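Chapter 5

Can We Trust a Single Measurement?

Most of us meet measurement first as a settled thing. The bag of flour says what it weighs, the thermometer says whether the child stays home, and the kitchen scales are believed until the cake sinks. By the time students arrive at a course like this one, they have had years of practice at reading a number off a device and writing it down. They have had very little practice at doubting it.

This chapter is about doubt, and about how much of it is reasonable. It's easy to overdo. A person who trusts no reading at all can't run a laboratory, or a bakery for that matter. But the more common fault, in student work and in a good deal of published work too, is to treat a figure as if it had dropped from the sky with no history behind it. Every figure has a history. Somebody chose the instrument, somebody decided when the needle had stopped moving, and somebody rounded.

Take the case of the Flumlow water survey, which we shall come back to in section 5.2. The town had two sets of results for the same stretch of river, and they disagreed. The first set had been taken in December and the second in the spring, and the local paper concluded that the water had become cleaner. Perhaps it had. But the second team had also used a different kind of sample bottle, had drawn the water from nearer the bank, and had left it standing for longer before testing. Any one of these could have moved the result. The report gave them a single line in an appendix, and the headline was already printed.

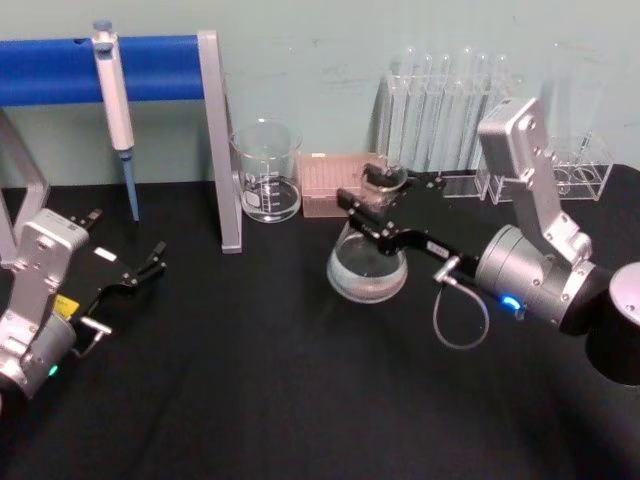 Repeating a measurement is the usual advice, and it is good advice as far as it goes. If you weigh the same stone 20 times and get nearly the same answer each time, you have learned that your method is steady. You have not learned that it is right. A balance that reads two grams heavy will read two grams heavy all afternoon, with great consistency, and the average of all those readings will be wrong by two grams as well. Textbooks have been saying so for a long time – this one included, in earlier editions – and yet the mistake turns up in coursework every year, often with a very handsome graph.

The words we use do not help. In ordinary speech "accurate" and "precise" mean much the same, and a seller of instruments has every reason to leave it that way. The brochure for the Lorivura balance, which many schools bought, boasted of its precision on the front page and had nothing to say about how often it should be checked against a known weight. We don't suggest that the makers were hiding anything. They were answering the question that buyers tended to ask, and buyers tended to ask how many decimal places they would get.

Decimal places deserve a particular suspicion. A display that shows four of them invites you to copy down four of them, and the last one or two may be little better than noise. Ask what would change if you crossed out the final digit. If the reply is nothing, cross it out.

You may feel at this point that the case has been put too strongly. Plenty of measurements are good enough for the job, and a nurse or a joiner who stopped to fret over each one would get nothing done. We agree. What counts as good enough depends on the job, though, and that decision should be made before the reading is taken. Made afterwards, it has a way of matching whatever answer was hoped for.

Section 5.1 sets out the main kinds of error and how to tell them apart. Before you read it, find any measuring device at home and try to discover when it was last checked, and against what.

Related chapters and reading
Chapter 2: Units and where they came from
Chapter 18: Reporting results to the public
Case study: The Flumlow water survey
Case study: Oprea and the missing blanks
Worksheet: Checking a balance against known weights
Further reading: The Grikilau rainfall records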